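Packing bench going over to arms, what happens to the people on it?

Posted by crate_monday
Urkville

Hiya, hoping someone on here has been through this. I work at a gift hamper place, the small end of it, wooden crates with snacks and bits in, that sort of thing. Been there six years. We've been told the hand packing bench is going over to a two-arm setup from August and that "roles will evolve". That was the whole meeting. Fifteen minutes, no questions sheet, back to work.

At the moment there's a bench lead and the rest of us. We do 516 crates on a normal shift, 600 in the run up to Christmas and everyone's hands are wrecked by then. So I'm not against it as such. But I've got no idea what I'd be doing all day if the arms are doing the picking and placing. Stood there watching? On the same money? The supplier is called Trullance, cant find much about them apart from their own site, and that's all smiling people in clean hi-vis.

Things I'd like to know –
Does the job get more boring or less
Do they cut hours quietly once it's running
Is the training real or is it a laminated sheet
What should I be asking for now, before it's in

We're not unionised. Ta in advance.

crate_monday added later: should of said, it's mixed crates, not the same thing over and over. Pouches, jars, the odd soft item. Three or four pouches stood up in each one so the fronts show.

bench_to_keyboard
Member, Nudimden

Yes, been through it, different firm, same sort of kit. Long reply, sorry, typing this on my break.

First few weeks were slow. Really slow. The arms handled boxes and tins no bother, but pouches are a pain, they sag, they lean, the top folds over and the gripper gets hold of nothing. We spent most of month one putting things back upright. Management had worked the rota out as if it would be full speed from the Monday it went in, so we were short on the hand bench and stood idle at the new one. Ask about that. Ask who covers the hand bench while it beds in and get the answer in an email.

Boring or less – bit of both. The lifting and twisting went, my wrist is a lot better for it. What you get instead is a lot of stopping and starting. Tray empty, fill it. Arm's paused, find out why, clear it, restart. If you like a rhythm you will miss it, I did. You also can't chat the same, because you're spread out and not shoulder to shoulder. Sounds like a small thing. Wasn't for us, two people left over it more or less.

Hours. Nobody was let go where I was, but the temp shifts went that winter and didn't come back. Permanent staff kept theirs. Overtime dropped off a cliff though, and if you rely on the overtime to make the month work then that IS a cut, whatever they call it. Get your last year of payslips together and work out what you'd be on without it.

Training was two half days and then a folder. The half days were good. Folder was for an older version of the screen so half the buttons were in the wrong place. Push for somebody from the supplier on site for the first fortnight, on your shift, not just the day shift.

What to ask for now: job title and grade in writing. "Operator" should not be the same grade as "packer" if you're expected to clear faults. We didn't ask and it took ages to put right. Also ask who is allowed to press stop. Should be everybody, no telling off for it.

grumbleweed
Guest

They always say evolve. Means do more for the same. Start looking elsewhere, I would.

packtrial_team
Page contributor

Not your firm and not Trullance, but we run the packing trials where I work and your mixed crates are pretty much what we're on at the minute, so might be of use. Two arms, one on each side of the table, cameras in the ceiling.

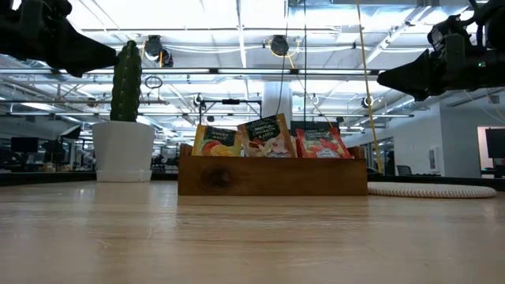 Packing Trials Group, Rüegg site

Fruit packets stood up in a wooden crate, and as you can see by the mango one in the middle they don't all sit dead straight. For a gift crate a person would fix a lean without thinking. So somebody has to decide what counts as good enough and write it down, and in our experience the people who should be doing it are the ones who packed by hand. The engineers were happy with things our packers would never of sent out. We now have a packer sign off every new crate layout before it goes live, paid as a separate duty. Took some arguing – worth it.

That's my main tip for crate_monday realy. Your bench knows which pouches slide, which order to fill in, what you do when a corner catches. None of that is in the supplier's quote. Offer it, but offer it as a role with hours attached and not as a favour at the end of shift.

Other bits. Our list of faults from the first month came to 129, and 19 of them were things a packer had already warned us about in the planning meeting. We'd not written them down. Make sure someone's taking notes, and keep your own copy.

Rotation helps with the boredom. We swap between filling, checking and the hand bench through the shift. When people were left on checking all day they got sleepy and missed things, me included.

Agree with the reply above re overtime. And ask for a review date after it goes in, one with packers in the room. Ours got put back twice, so get it in the diary early.

crate_monday
Urkville

Brilliant, thank you both. Hadn't thought about the grade thing at all. Bench lead is going to ask about who covers while it beds in, and I'm doing the payslips tonight. Will post back when we hear anything.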